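Hallov Rooms – README

A kit of simulated home interiors for training and testing indoor robots

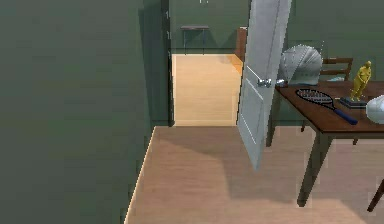 Rendered view from one of the Hallov rooms: open panel door, table with a few objects, next room beyond.

What this is

Hallov Rooms is a set of furnished, connected rooms you can load into a simulator and let a robot loose in. It grew out of our own frustration with test spaces that were one big box with a sofa in the corner. Real homes have doors that swing into your path, chairs tucked under tables, and long shadows across the floor that make a depth network do silly things. We wanted all of that, and we're really happy with how it came out!

The kit has 70 rooms in this release, grouped into homes. Every home has at least one doorway you can drive through, and the doors are proper hinged objects with working knobs, so you can open them partway and leave them there. Partway is where it gets interesting – a door standing at an angle hides half the next room, and a planner that was doing fine a second ago suddenly has to think.

What's in the download

rooms/ – the room files, one folder per home
objects/ – small things that go on tables and shelves, from sports gear to figurines
lighting/ – 3 presets per home (day, evening, lamps only)
tasks/ – start points and goals for the sample tasks
tools/ – the shuffler, the viewer and the export script

Getting started

Unpack everything into one folder and keep the folder names as they are. Open the viewer first and pick any home. If the doors show up but the knobs don't, your objects folder is in the wrong place. Then run the export script for your simulator. The first export takes about 30 minutes on an ordinary desktop, and later ones are much quicker.

The shuffler

This is my favorite part of the kit. Give it a room and a seed and it moves the tabletop objects, swaps wall colors and floor finishes, and changes how far each door is open. Same seed, same room, every time. Objects can land close to a table edge, and they often overlap in view from a low camera. We left that in on purpose, and it has caught more grasping bugs for us than any test we wrote by hand.

Sample tasks

Go through the door: start in one room, stop in the next, touch nothing.
Find and fetch: the robot gets an object name and has to bring it back to the start point.
Close up: push an open door shut without hitting the furniture beside it.

"Close up" sounds easy. Please try it before you decide!

Known problems

Thin racket strings flicker at low resolution. Turning on smoothing helps a little.
Chairs under tables can catch on the table legs if you pull them straight back. Turn them slightly first.
Glossy tabletops confuse some simulated depth sensors. Real ones get confused too, so we haven't decided whether to call it a bug.
There are no stairs and no people in the rooms yet.

Works with

Wheeled bases and single-arm mobile robots are well tested. Two-arm setups load fine, but Ludmila is still tuning the contact settings for them, so expect some jitter when both hands are on the same object.

Changes in this version (15 February 2020)

New door hinges with adjustable stiffness.
Vonari export added.
Baseboards no longer float above the floor in the older homes.
Fixed a shuffler crash when a table had nothing on it.

Credits and contact

Rooms and lighting by Romana Vlček. Physics and tools by Ludmila Jelínek. Free for research and teaching; write to us about anything commercial. Bug reports are very welcome, and please include the home name and the seed.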